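I've wanted to write this one for ages, so forgive me if I run on a bit! Holline's new drinks shop opens in Bratness this December, and I'm very happy to say that the shelves are filled.

My name is Tharushi Gazi and I look after the shop floor. When we took on the unit, everybody had a view on how the bottles should go. Zlatko Karagiannis, our buyer, wanted them sorted by maker. I wanted them sorted by colour — clear, red, green, orange, each with a good long run of shelf — and after a fortnight of friendly arguing I got my way. You'd be surprised how many people come in asking for "the green one".

We went for plain white wire shelving. It's light, it wipes clean and you can shift a shelf up a notch when a taller bottle turns up (they always do). The ceiling has stayed open and dark, ducts and all, and the walls are white with big black lettering you can read from the door.

We'll be carrying 208 different drinks to begin with, from lemonades and cordials to fizzy water, and there's room for 3,000 bottles out front. Zorica Berisha from our Llanos shop came over to help us fill up, and she has already pinched the colour idea for her own place. Fair enough!

Doors open at 10am. The first 251 customers get a free bottle of their choice, and Tegan McAlister will be pouring tasters until lunch. Bring a bag, as we don't give out plastic ones.

For press visits or prices, ask for Panagiotis Kadrić at the Holline office in Bratness. He's in most mornings. 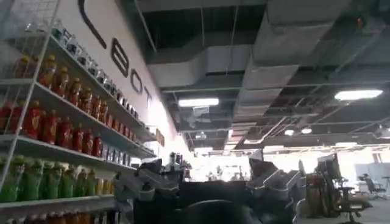 Bottles shelved by colour at Holline, Bratness.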